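From: Kirstin Lindsay
To: tennant-tenants list
Date: Mar 15, 2021
Subject: Re: Kitchen counters, oil or varnish?

Divya Menon wrote:
> We're in 98 and the wood counter is going gray next to the sink.
> The agent says oil, my brother says varnish over it and forget it.
> Has anyone in the building had theirs redone, and what did it
> cost? Also, does the tile need sealing while I'm at it?

Divya,

We had ours done two years ago, so I can tell you what we paid. The first quote was 2,000 and covered taking the whole counter out. We said no to that. Keir Menzies sanded it in place and oiled it for 200, materials included. He did the Trịnhs' as well and I think he still takes small jobs.

I would stay with oil. Varnish looks fine until water gets under it at the sink cutout, and then you have to strip the lot. With oil you can sand one bad patch and go over it again. Gray wood is usually only the surface. Start with 120 grit, finish with 180, go with the grain, and wipe off the dust before the first coat.
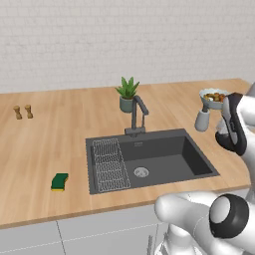
Honey-toned wood with light gray-white tile behind.

Put on three thin coats and leave a day between them. Wipe off whatever hasn't soaked in after 10 minutes or it stays sticky — we learned that on the short end by the window. Lay the oily rags flat outside to dry. Don't ball them up in the trash, they can catch fire.

On the tile, glazed tile doesn't need sealing. The grout can take a sealer, but clean it first and let it dry overnight. The joint between counter and wall should be silicone, and if yours is cracked I'd redo that after the oil has cured. Silicone won't stick well to fresh oil.

Lợi Trịnh has my sander at the moment. You can have it after him if he's finished the shelves.

Kirstin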